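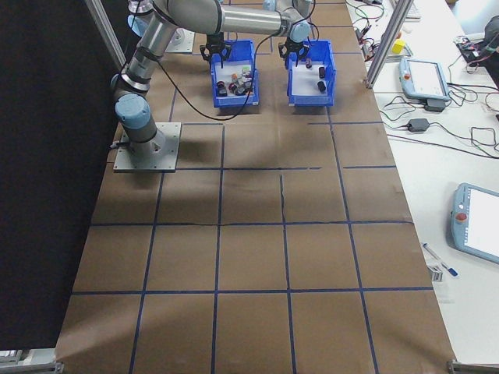
Blue tape over brown paper, with two bins and a pair of black grippers.

So Premach has finally done it. The trade network that a lot of us in small manufacturing joined years ago (mostly to find suppliers, let's be real) is getting a proper news feed. It started showing up for members in May, and I've been poking at it over my morning coffee ever since.

If you haven't logged in for a while, you might not recognize the place. The old home page was a directory with a search box, plus a little sidebar telling you who had changed jobs. Now you get stories first. There are 144 trade publications and company blogs feeding into it so far, and you pick your topics when you sign in. I picked packaging, freight and tooling, and somehow I also get a whole lot about adhesives.

Eckhard Tiedemann runs the feed team, and I got him on the phone for a quick chat. He told me the old page gave people a reason to visit when they needed something and then leave. "Our members were reading the news someplace else and coming to us for a phone number," he said. "We'd like them to do both here." He wouldn't tell me how stories get ranked, but he did say that comments count for more than likes. Good! I've never gotten much out of a like.

Here's the part publishers will care about. Members can read 2 full articles a day from each source inside Premach, and after that the link sends them out to the original site. Posts from members themselves are capped at 200 words, so if you were planning to paste in your whole white paper, sorry.

Not everybody is thrilled. Yvonne Hebden edits the Flemley newsletter, which goes out to shops around Garside, and she's holding off on joining. Her worry is that readers will get used to seeing her stories with somebody else's name at the top of the page. She has about 150 paying subscribers and knows a lot of them by first name — I can see why she's careful with them.

Lastwood, the other network people bring up whenever I write about this stuff, tried something similar and pulled it after one winter. Tiedemann says he studied that one closely, though he didn't want to get into what he learned.

The feed is on by default. If you'd like your old directory page back, go to Settings, then Home, and switch off "Stories." Mine's staying on for now, adhesives and all.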